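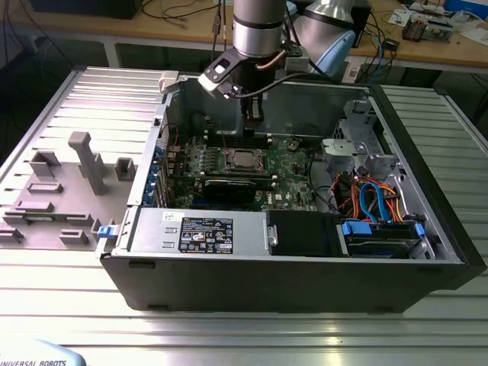 Plerkau Speedway is an HO-scale slot car layout in the town of Orine, and one of the longest four-lane home tracks in the region. The main circuit measures 864 inches per lap and packs in 13 turns, including the famous Donati Bend, a banked sweeper that drops straight into a tight left-hander!

History

The layout began as a plain oval on two sheets of plywood. It was rebuilt as a road course after the Buver club moved its winter series there, and the old oval survives as the back straight and the two turns at either end of it.

Racing

Club nights are held on Thursday from October to March. Each heat lasts three minutes, and drivers rotate through all four lanes, so everyone gets a turn in the dreaded red gutter lane. The most popular class is box-stock magnet cars - fast, noisy and wonderfully close. An eight-hour team enduro closes the season. The record distance is 322 laps in a single hour, set on the blue lane.

Scenery

Pit buildings, grandstands and working light poles line the front straight. Night races, run with the room lights off, are a real treat.

See also

Slot car racing
HO scale
Buver Winter Series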